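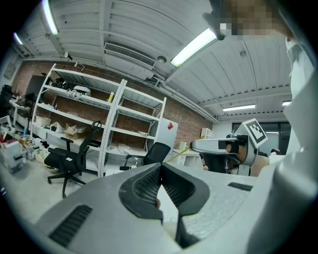
# Clulard Hand-Held Gripper Kit

If you've been eyeing off a pair of hand-held grippers for your own build but didn't fancy starting from a blank page (we did, and it took us most of a winter), the Clulard kit is for you! It's the same design we use in our shared workshop, tidied up a little so that anyone with a printer and a free weekend can put one together at the bench.

The housing is printed in matte light grey, with vent slots built into the shell, and the charcoal fingers carry a fine black grip texture on their inner faces. On top there's room for a square marker plate, standing upright. Elif Naz Keskin drew the first housing and has fussed over the shoulder curve ever since, and I must say it sits very nicely in the hand.

## What comes in the box

- Printed housing shells, light grey
- Finger pair with grip pads fitted
- Marker plate and bracket
- Prilen trigger linkage, pre-greased
- 18 screws, plus a few spares in case some roll under the bench
- Paper build guide in nice big type

You'll need to supply your own camera, a small hex key and a cup of tea.

## Putting it together

Allow 3 hours for your first one. Fit the linkage before you close the shells, and go gently with the screws at the nose, as the plastic there is thinner. If the fingers don't meet neatly at the tip, back off the two linkage screws by half a turn, squeeze the trigger a few times and nip them up again. Nermin Çınar wrote the guide and is very happy to answer questions by email, photos of your half-built gripper included!

## Good to know

The shells come in light grey only for now. We'd love to offer another colour, but our filament order is already a big one. Spare grip pads are sold separately, and older Prilen linkages will fit if you swap the pin.

Kits are packed on Wednesday and go out the next morning. Workshop pick-up is welcome too, just drop us a line first so someone's there to let you in.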